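Maintenance and Re-Setup of the Bin Picking Cell
Project report, Robotics Laboratory
Yamuna Mudaliar, Berkay Coşkun
Supervisor: Fumiko Ichikawa
January 2018

1. Background

The picking cell uses a KUKA arm over a gray bin. When we took it over, the cell had been out of regular use since July. The previous group left a short handover note and a log of 518 pick attempts, 148 of which had ended in a stop. Most of the stops were entered as "cable" or "bin moved," with no further detail. Our task was to bring the cell back to a state where a full session could be run without a person stepping in, and to write down the routine for keeping it there.

2. Cable routing

The cables on the outside of the arm have to follow the wrist through its full turn. We first drove each axis slowly by hand to both ends of the range used by the program and noted where a cable went tight or rubbed. The black bundle was tight in one pose only, with the wrist turned fully toward the rear wall. The tie nearest the joint was cut, the bundle was given more length, and a new tie was set farther back on the link. The yellow cable was left as a separate wide loop. Tying it to the black bundle was tried and dropped, as the stiffer bundle pulled it sideways.

After each change the same slow run was repeated before the program was allowed above low speed.

3. Bin position

The program assumes a fixed bin frame. Contact between the gripper and a wall can shift the bin slightly, and every later pick is then off by the same amount. Bar clamps are used on the bin edge, and blue tape marks on the wooden tabletop. The clamps are checked by hand at the start of each session. If the bin has moved, the frame is taught again at three corners; pushing the bin back by eye was not accurate enough.

4. Test load

The load was kept mixed on purpose, with hard, soft, and clear items in the same bin. A ball, a drawstring pouch, a clear bottle with a white cap, and small toys were used in the cable checks. The bottle lying on its side was the hardest item to locate, and it was kept in the load for that reason.

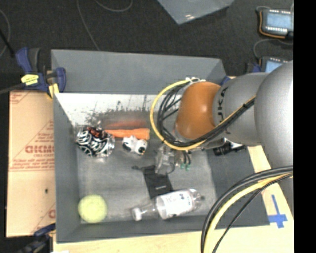 5. Results

The final run was 233 attempts with 3 stops. None of the stops was caused by a cable. Two followed a missed grasp on the bottle, and one was a bin shift after a clamp had been left loose. Grasp success by item is given in the appendix.

6. Remaining work

The ties should be looked at again after the next long run. Tatsuya Katayama has the spare ties and the updated log sheet. The gripper hoses were inspected but not replaced.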